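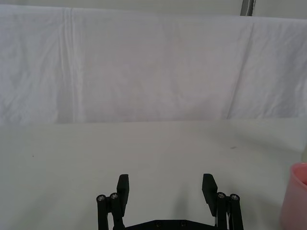

A robot's gripper, open wide, with a pink cup nearby.

On Monday, the third graders from Pratulthorpe School rode the bus to the Olaniyan robot lab in Hamovbridge for open day. Unathi Pillay, an engineer, met them at the door. She told them they would watch a robot pour a drink.

A gripper is a robot's hand. Most have no palm and no thumb — just two fingers that open and close.

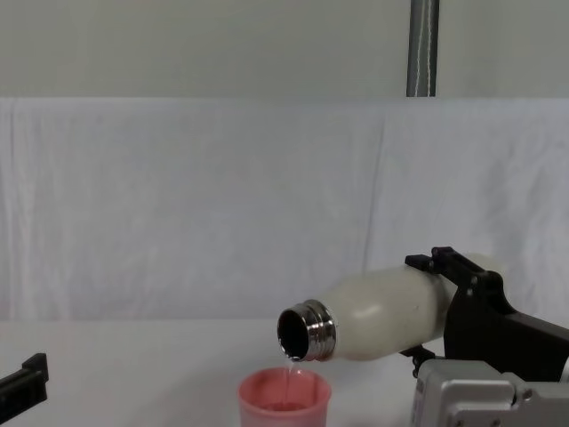

Pouring is a hard job for a robot. When you pour a glass of milk, your eyes and your arm work together. You tip a little, look, and tip some more. A robot has to do the same thing with cameras and motors. The stream coming out of the bottle is thin, and it has to land inside the pink cup. If the arm tips the bottle too far, the water comes out too fast.

The robot at the lab is named Stusia. It has two arms, and it learns by practice. Ms. Pillay said it has made 2367 practice pours so far.

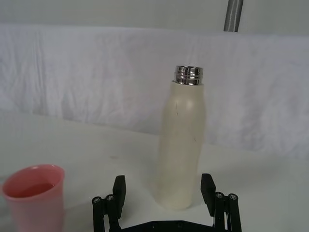
Each try is saved on a computer. The engineers look at the tries that went wrong and change the program. They hope to reach 3000 pours by August.

Tharun Namboodiri, a student, asked if Stusia ever gets tired. Ms. Pillay said no, but its motors can get warm, so it takes breaks.

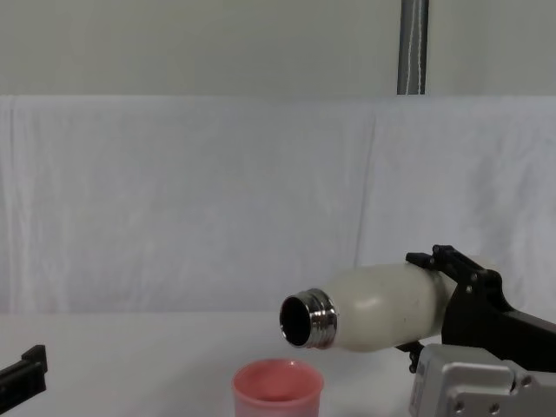
The bottle's open end, held above the cup.

Words to know
Gripper: the part of a robot that holds things.
Motor: a machine that makes parts move.
Program: a set of steps a computer follows.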